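Ticket 1885: Right gripper drops thin round sticks during utensil sorting
Product: Ploreo two-finger hand gripper, parallel jaw, pair
Site: Devton test kitchen
Status: Resolved, monitoring
Opened: 16 May 2019

Problem as reported

The right gripper loses its hold on chopsticks and other thin round pieces when they are lifted out of the utensil holder. Spoons and anything with a flat handle are fine. The stick goes in square between the fingers, comes up a short way, then rolls toward the fingertips and falls back or lands on the table. The left gripper of the same pair does not do this with the same sticks. The operator has been squeezing harder to make up for it, and the hand gets tired well before the end of a session.

Unit history

The pair had its last full service in September. Finger pads were replaced on both grippers at that time. The right gripper has done more work than the left since then because most operators at the site pull from the holder with the right hand. No drops or impacts are recorded for either unit.

Step 1. Check the pads

Asked the site to clean both pads with a damp lint-free cloth, let them dry, and try again. They reported a small improvement for the first few lifts and then the same result. Asked for the pads to be checked with a fingernail along the edge. The right pad had lifted at the lower corner. It was still stuck over most of its length but could be moved slightly with a thumb.

Replaced both pads on the right gripper from the spares kit. Old adhesive was scraped off with a plastic scraper before fitting the new ones. Do not use a metal blade here, as it leaves marks that the new pad will not sit flat over. Pads were pressed in a vise with soft jaws and left overnight.

Result: sticks no longer slide along the pad, but they still roll out toward the tip on some lifts. Ticket kept open.

Step 2. Check that the fingers close parallel

Asked the site to close the gripper on a strip of plain paper at the base of the fingers, then at the tip, and pull gently each time. On the left gripper the paper was held the same at both places. On the right gripper it was held firmly at the base and slid out freely at the tip. The fingers were closing with a gap at the end, so any round piece would be pushed outward as the operator squeezed.

There are two usual causes for this. One is a loose finger screw, which lets the finger tilt under load. The other is wear at the pivots in the linkage. Check the screws first.

Step 3. Finger screws

The screw on the right finger turned by hand with a short driver and almost no effort. The one on the left finger was tight. Both were taken out, cleaned, and put back with a small drop of medium threadlocker from the Mizuno kit the site already had. The fingers were held closed on a flat steel strip while the screws were tightened so that they would line up with each other. If they are tightened with the gripper open, the tilt tends to come back.

Paper test repeated. The tip now holds the paper, though less firmly than the base.

Step 4. Pivots

With the gripper open, each arm of the linkage was moved side to side by hand. There was slight play at the right pivot. Site removed the pivot screw and found the washer worn thin on one side. Replaced with a new Drorner washer, part 397, and the screw was tightened until the arm moved freely without play. Overtightening here makes the gripper slow to open, so the arm should fall closed under its own weight when the unit is tipped.

Paper test repeated. Tip and base hold the same.

Step 5. Test on the table

The site ran lifts from the round wooden holder on the kitchen table, using light wooden sticks first, since those gave the most trouble, and then the steel spoon. Operator was told to close on the stick near its middle, with light pressure, and to hold it upright before moving away from the holder. 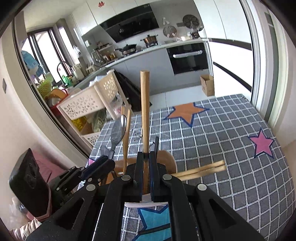

The first set was 9 lifts with no drops. The site then worked through a full block of 600 closing cycles with mixed pieces and checked the screws again at the end. Neither finger screw had moved. The paper test still passed. The operator reports that normal pressure is enough and that the two grippers now feel the same in the hand.

Cause

Loose screw on the right finger and a worn pivot washer, together letting the fingertips spread under load. The lifted pad made it worse but would not have caused the rolling alone.

Follow-up for the site

Do the paper test on both grippers at the start of each week. Put a paint mark across each finger screw so that any movement shows. Order two spare washers and one set of pads. If the tip starts to slip again within a month, reopen this ticket and send the right gripper in with its linkage assembled.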